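The rider we met at Hesetska has been racing downhill mountain bikes for most of her life, and she would still rather talk about tires than about herself. She is 24, rides for the Clatance team, and is in her second full season in the Oltia series. Last August she finished on the podium for the first time. Then she broke her collarbone in practice and missed the rest of the year.

She is back on the bike now and has already raced once this season. We talked over breakfast, a little after seven, before her first practice run.

She grew up an hour from the nearest lift. Her older brother had a bike that was too small for him, and she took it over when she was nine. "It had one brake that worked," she said. "I rode it on the fire road behind our house until the rear wheel wouldn't hold a spoke anymore. Then my dad built it up again, and I did the same thing to the next wheel."

Her first race was at 12. She came in second to last and wanted to do another one the next weekend. Her parents drove her to races in a van with no air conditioning for six summers. She paid her own entry fees from the age of 16, mostly by working in a bike shop, where she learned to bleed brakes and true wheels. She still does some of her own work at races, though Clatance sends a mechanic.

"He lets me do the tires and the grips," she said. "He does not let me near the fork."

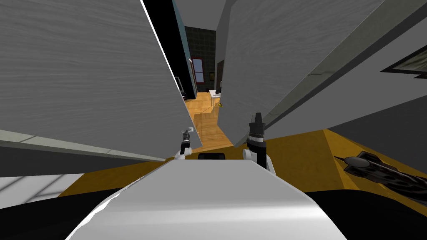

How long did it take to get back to full speed after the injury?

It took five months before she could ride a real downhill track, and a couple more before she stopped braking early. The bone healed on schedule. Her hands and forearms were the problem, because she had lost a lot of grip strength while her arm was in a sling.

"I could ride the top half of a track fine," she said. "Then my hands would go and I'd be hanging on for the rest of it. You can't fake that. If you can't pull the brake, you have to slow down before you need to, and that's where the seconds go."

She spent the winter in the gym and on a trail bike, doing long, slow climbs that she admits she did not enjoy. Her coach also had her ride flat pedals for a month to clean up her foot position. She went back to clips in the spring and felt the difference on the first day.

The crash itself was nothing special, she said. She came into a flat corner too fast on a dusty afternoon, lost the front wheel, and put her arm out. She has watched the helmet video once.

Her first race back had 200 riders entered across all classes, and the practice lines were long. She got four runs in before qualifying, which she thought was too few, and she wore number 76 because she had lost her ranking points while she was out. She was used to a much lower number. She qualified 11th and finished eighth.

"I was happy with eighth," she said. "I was not happy with the middle section. I looked at the splits and lost most of it in one place, and I knew which place before I looked."

The track at Hesetska should suit her better. It is steep at the top, with a rock section the riders call Ruggiero, and then it opens up into fast turns through the trees. Her best time on it is 141 seconds, from two seasons ago, when the bottom was smoother. The crew has since cut a new exit from the rocks that drops riders farther to the left, and she was planning to walk it twice before deciding on a line.

"The inside looks faster on foot," she said. "It always does. You stand there and you think, I'll just turn right there. Then you show up doing twice the speed you were picturing, and you're in the bushes."

She expects most of the field to go wide. She might do the same in qualifying and save the inside for the final, depending on how the dirt holds up.

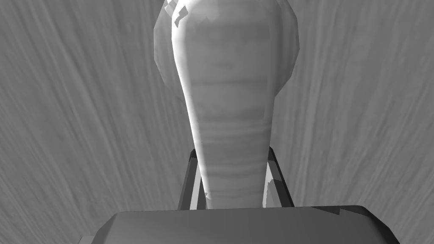
Weather will matter too. The soil on the lower part of the hill gets slick when it rains and does not dry quickly under the trees. She had brought three sets of tires and wanted to start on the middle one, with a little less air in the front than she ran at the last race. She changed her handlebar over the winter as well, to one that is slightly narrower, and says it has helped her shoulder on long runs.

Her goals for the season are modest on paper. She wants to finish every race in the top ten and get enough points to start later in the order, when the track is usually burned in and the riders before her have shown what is possible. A win would be good, she said, but she does not write that one down.

After the last Oltia round she plans to take three weeks off the bike, the first planned break she has had since she was a teenager. She wants to visit her parents and help her father put a new roof on the garage. Then it is back to the gym.

She checked the time, put a banana in her jacket pocket, and went to look for her gloves. Practice for her group opened at eight thirty.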